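Walance Releases Evus 2 for Recording Robot Tasks by Hand Guiding and Remote Control

Update adds simulated practice cells, wrist-view recording and a single file format for both teaching methods

LINDSAY, Tue 17 December – Walance today released Evus 2, the second major version of its software for teaching manipulation tasks to robot arms. The release lets an operator record a task in one of two ways, by moving the arm directly by hand or by driving it from a remote station, and stores both kinds of recording in the same format. It also adds a simulation module in which the remote station controls a rendered arm in place of a physical one.

Evus 2 is available to existing license holders as a download. New licenses are sold per workcell.

Earlier versions of Evus treated hand guiding and remote control as separate products. A task recorded by hand guiding was saved as a list of joint positions with time stamps. A task recorded from the remote station was saved as a list of commands to the gripper and wrist. Customers who used both methods had to convert one set of files before combining them, and timing information was often lost in the conversion.

In Evus 2, each recording contains joint positions, gripper opening, wrist pose and camera views on one shared clock. Force readings are included where the arm provides them. The recording also notes which teaching method was used, so that the two can be sorted or weighted later.

"Our customers were recording the short contact moves by hand and the long reaches from the station, and then spending a day getting the files to line up," said Fiona Purves, product manager for Evus at Walance. "We wanted that day back. The file format took longer than anything else in this release."

Hand guiding

For hand guiding, the operator presses an enable switch mounted above the wrist and moves the arm through the task. The arm compensates for its own weight and for the weight of the gripper. Evus 2 adds a setting that holds the wrist at a fixed angle while the rest of the arm moves freely. This is intended for insertion tasks and for work close to a flat surface.

Pauses are now marked automatically. When the arm is still for longer than a set time, the software places a marker in the recording, and the operator can later choose to keep the pause, shorten it or remove it. Markers can also be placed by foot pedal.

Remote control

The remote station consists of a desk-mounted hand controller, a display and a pedal. Motion is scaled, so that a large movement at the desk can produce a small one at the gripper. The scale can be changed during a recording without releasing control of the arm, and the change is written into the file.

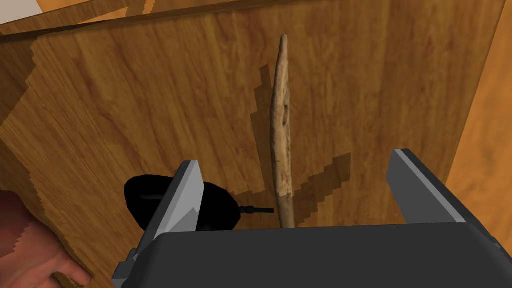

Remote operators work mainly from the wrist view, and Evus 2 records that view at the same rate as the arm position. The module was built around the approach to an object, the stage at which most discarded recordings fail. In the simulated view, the gripper fingers stand wide apart on either side of an upright piece of wood, pale and rough, with the grasp still to be made. An operator at this point has to judge the distance to the stick along the line of sight, and the shadows on the wood-grain panel give some of the information needed to do so. Shadow rendering can be set to a coarse level, which leaves stepped edges, on computers with limited graphics capacity. The setting is saved with each recording so that coarse and fine sessions can be told apart.

Simulated practice cells

The simulation module ships with 25 practice cells. Each cell contains a work surface, one or more objects and a starting position for the arm. Object positions, surface textures and lighting direction can be varied between attempts. Cells can be edited, and new ones can be built from standard 3D files.

The station hardware is the same for simulated and physical work. An operator can rehearse a task in simulation, switch the output to the physical arm and record the task there without changing seats or controls. Speed limits for the physical arm are applied separately and can't be changed from inside a practice cell.

"I use the practice cells to find out how a task should be broken up," said Woo-jin Kong, applications engineer at Walance. "If I have to change my grip on the controller in the middle of an approach, the recording will have a hitch in it, and the trained motion picks up the hitch. It's better to find that in simulation and move the starting position."

Pilot use

Evus 2 was tested from July at Fivau, which handles small turned and carved wooden parts. Over the pilot, Fivau operators made 1,899 recordings, of which 1,157 were kept for training. The rest were removed during review, most often for a late correction just before the fingers closed.

Blair Baxter, who led the pilot at Fivau, said the review screen had the largest effect on daily work. "You see the wrist view and the gripper opening side by side, on the same timeline," Baxter said. "A bad approach is obvious in a few seconds. Before, we played the whole thing back on the arm."

Fivau used hand guiding for placing parts into trays and remote control for picking them up. Operators were asked to record each task from several starting positions. Fivau plans to continue using both methods.

Requirements and availability

Evus 2 runs on the controller supplied with earlier versions. A single task can hold up to 100 recordings on the standard controller; larger sets require the external storage option. Files made with the first version can be opened and replayed, but they do not contain wrist-view video and can't be used with the new review screen.

The remote station from the first version is supported after a firmware update. The foot pedal must be replaced on stations built without the second pedal input. Customers can check the label on the underside of the controller base or contact support.

About Walance

Walance develops software and operator stations for teaching tasks to robot arms. The company is based in Lindsay.

Media contact: Cyril Dobson, Walance Communications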